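Progress report for April: Nelutora clothes bank
To: Melur Kwok, Londell

Hi Melur,

Good month! The back room is finally starting to look like somewhere you'd want to pick out a coat. Teguh and Bayu got both rails up in 2 afternoons, and the shelves from your second payment are full of jumpers already (children's at the bottom, so little ones can rummage).

Hangers

I never thought I'd write to a funder about hangers, but we were drowning in them. They came in tangled inside every donated bag, so we've been sorting them by type at the table before anything goes on a rail. The light blue wire ones go in the dark brown wicker basket and they're for shirts and blouses only, as heavy coats drag them out of shape. It's slow going, but setting up on a morning is so much quicker now. 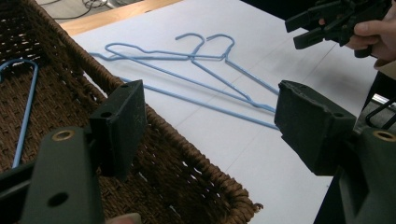

Money

We've spent roughly half of the April instalment, mostly on rails and the 12 storage boxes. Sugeng has the receipts and will post copies. The mirror is still on order, sorry, and I'm chasing it.

Next month

Shoes! They're in bags under the stairs and need pairing up. We'd also like to open until 4 if Bayu can do the late slot.

Do come and see us,
Cyprian Czerwiński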